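Ticket: Blue cable and cylinder power bank, "will not charge anything"
Opened by: Giang Mạc
Assigned to: Thảo Lý
Item: grey Anker cylinder plus blue cable, from the Tukeo travel drawer
Status: open, waiting on reporter

17th March

Giang Mạc wrote:
The grey power bank is dead. I took it to the Dekia site visit with the blue cable and my phone was no better off at the end of the afternoon than at the start. Please bin both and order new ones. I'd also like it noted that I charged it the night before.

Thảo Lý wrote:
I'm not binning two things on the strength of one afternoon. "Dead" could be the bank, the cable, the phone, the wall plug you used the night before, or the socket on the wall. I had the same ticket in October about a Guser desk lamp and the fault was a switched-off extension lead.

Questions before I touch anything:
Did you see any light on the bank while it was charging?
Which end of the cable went into the bank?
Did the phone show the charging sign at all, even for a second?

Giang Mạc wrote:
I didn't look for a light. The cable only fits one way. The phone showed the sign when I wiggled it, then stopped. So it's the cable. Or the bank.

Thảo Lý wrote:
A minute ago it was definitely the bank. Starting with the cable, then.

Step 1. Cable on its own, on the dark worktop, before straightening it out.
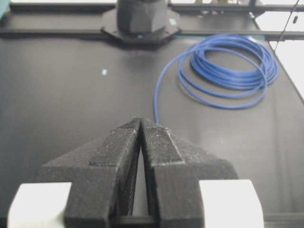 Cable as coiled, before test. Loops uneven, looser at one side of the bundle.

It doesn't look like much of a culprit to me. I ran it through my fingers from one end to the other and felt no lumps or flat spots. Both plugs looked clean under the desk lamp. I know people swear by "it's always the cable", and it often is, but a coil with untidy loops proves nothing.

Tried it between my own wall plug and my own phone. Charging sign came on at once and stayed on for 20 minutes. I bent it near each plug while it was connected and couldn't make it drop out.

Result: cable passes. I wouldn't call it cleared for good, as a break inside can come and go.

Giang Mạc wrote:
Then it's the bank, as I said.

Thảo Lý wrote:
As you said first. Step 2 is the bank with that same cable in the top.

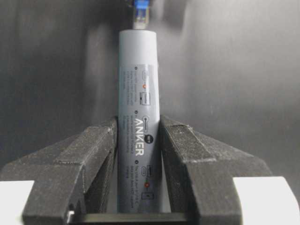
Blue plug fitted in the top of the bank, label side showing.

For the record, the label has numbered notes on it, in print so small that I doubt anyone in this office has ever read them. The third one seems to start with something about the USB port. I mention it in case the answer was on the side of the tube the whole time, though I'm not convinced it is.

Plugged my phone into the other end. No charging sign. Waited, tried again, same thing. That agrees with your report, but a flat bank would do exactly this. So I put it on the wall overnight with a plug I trust.

Giang Mạc wrote:
I told you I charged it.

Thảo Lý wrote:
You told me you plugged it in. The plug in your drawer is the old Chan one, and I've just tried that with two different phones. Neither picked up a thing. I've put tape over it so that it stays out of use.

Step 3. Next morning, bank off the wall, blue cable back in. 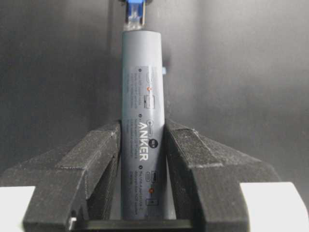
Bank upright with cable refitted for the second test. Connector sitting right against the top.

My phone began charging as soon as it was connected. Left it until the phone was up by around 5 per cent, then swapped to the spare office phone, which charged as well. Unplugged and replugged the cable several times and the sign came back each time.

What this doesn't explain is your wiggle. If the bank was flat, you shouldn't have seen a charging sign at all. It may have had a scrap left in it, or your phone's own socket may be full of pocket fluff. I'd put money on the fluff, but I haven't seen the phone.

Giang Mạc wrote:
My phone is fine with every other cable.

Thảo Lý wrote:
Which other cables? Bring it to my desk and we'll try it with this one and with mine.

Also, there's a reply on the shared board saying a bank like this should be run flat and refilled once a month "to keep it fresh". I can find no source for that beyond somebody's cousin, so please leave it alone.

Actions:
Chan wall plug: taken out of use.
Blue cable: keep, back in the travel drawer, coiled loosely.
Power bank: keep. No replacement ordered.
Giang's phone: to be tested. Ticket stays open until I've seen it.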